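Okay, a few of you asked how the robot budget for the shop is going, so I'm going to dump the whole thing into one thread. Get a drink, it's long!

For anyone new: small shop, we do short-run sorting and kitting for people who sell craft sets and classroom stuff. Everything is done by hand right now. I've got one arm on a trial bench and until April to decide what we buy with our own money.

First mistake, and I made it on day one. I asked for a price on "a robot." You get a price on a robot. You do not get a price on the table, the gripper, the cables, the guarding, the stand for the camera, the power drop or the person who comes out to help when it sulks.

The arm quote from Rerkik looked great for exactly one afternoon. Then I started a second tab in the spreadsheet called "and also" and that tab is now longer than the first one.

Biggest line in "and also" so far is the bench. The perforated metal kind, a full one, came back at $3,686 delivered. I had $1,354 penciled in, which was the price of the small one, which doesn't fit the reach of the arm. Read the drawing before you read the price, friends.

Do I regret going for the hole-grid type? Nope. I moved things four times in the first week. On a plain tabletop that's four sets of holes I'd have drilled and been mad at.
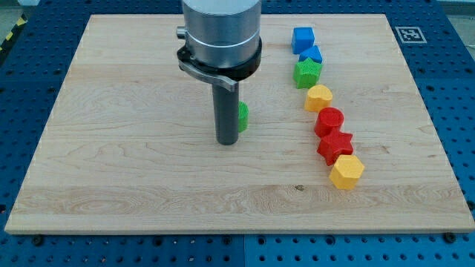 Grippers are where I keep changing my mind, so let me think out loud. Millulska wants to sell me a set of three with a quick-change plate, and Fornden has a single one for a lot less. My whole decision comes down to what shapes we pick, because our customers' parts are all over the place. A cube or a cylinder is easy to plan for. Stars and hearts are where the sales reps get quiet, and when you have a yellow heart sitting right up against a red cylinder, with a green star on the other side, the fingers need somewhere to go. So my question to every vendor is now "show me your tool picking one star out of a tight row" and I don't care about the payload chart until I've seen it.

So far one vendor has said yes to that, one has said "we can look into it," and one sent me the payload chart again.

Side note on test parts. Print your own! I was quoted $1,162 for a "sample object kit," which is a box of little plastic shapes. Ours cost us filament and a few evenings. Keep the files, because you'll want the same set in front of every vendor or you can't compare anything.

Do a few colors too if you think you'll ever want the camera to sort by color. Costs you nothing extra except swapping spools.

Work surface! I priced fancy machined plates and then Torbjørn Eide (runs a cabinet shop, old friend, very patient with me) asked why I wouldn't just put a maple board down on the bench. So maple is on the list. If it gets chewed up I'm out a board. I did ask him for the plainest piece he had and he looked hurt.

The one thing I'd budget for that I didn't have at all: markers. The printed black and white squares the camera uses to find where the work area is. The paper ones are basically free. The time to figure out where they go and then measure it properly is not. I've put two full days in for that and I think I'm being optimistic.

Oh, and floor tape. Yes it's cheap. Yes I still forgot it. Yes I then bought the wrong width and had to buy it again.

Okay, service contracts. This is the part that made me grumpy. Pinto does the install and support for the Rerkik arms out here, and their yearly plan has a phone tier and a visit tier. The phone tier sounds fine until you ask what hours the phone is answered.

I went through it line by line with Trinidad Bravo, who does our books, and her question was "what does one dead day cost us?" I had no idea. We worked it out at the kitchen table and the visit tier won pretty easily. I'd have picked phone, left to myself.

She also made me split the sheet into stuff we buy once and stuff we pay every year. I'd mixed them all together and the total looked scary in a way that told me nothing. Split up, the yearly side is small enough that I can sleep.

Training: we have 78 hours of staff time set aside, spread over two people. I wanted less. Then I timed how long it took me to teach the trial arm one new tray, and I quietly put the number back.

Somebody asked about lease vs. buy. For us, buy the arm and the bench, and hold off on extra grippers until we've had it a season. The quick-change plate can be added later, I got that in writing. Get it in writing!

Somebody else asked about used arms. I looked at two. Prices were lovely. Neither seller could tell me if the controller software could still be updated, so I walked. If you know a good refurbisher, my replies are open.

What's still blank on my sheet: shipping on the arm, an electrician, and spare fingertips for whichever gripper wins. If you've bought fingertips, please tell me how fast you go through them, because the answers I get from reps range from "never" to "buy a bag."

Next up is the star test with the two vendors who didn't run away. I'll post the real totals once the quotes are signed, all the embarrassing lines included. Now I have to go call an electrician.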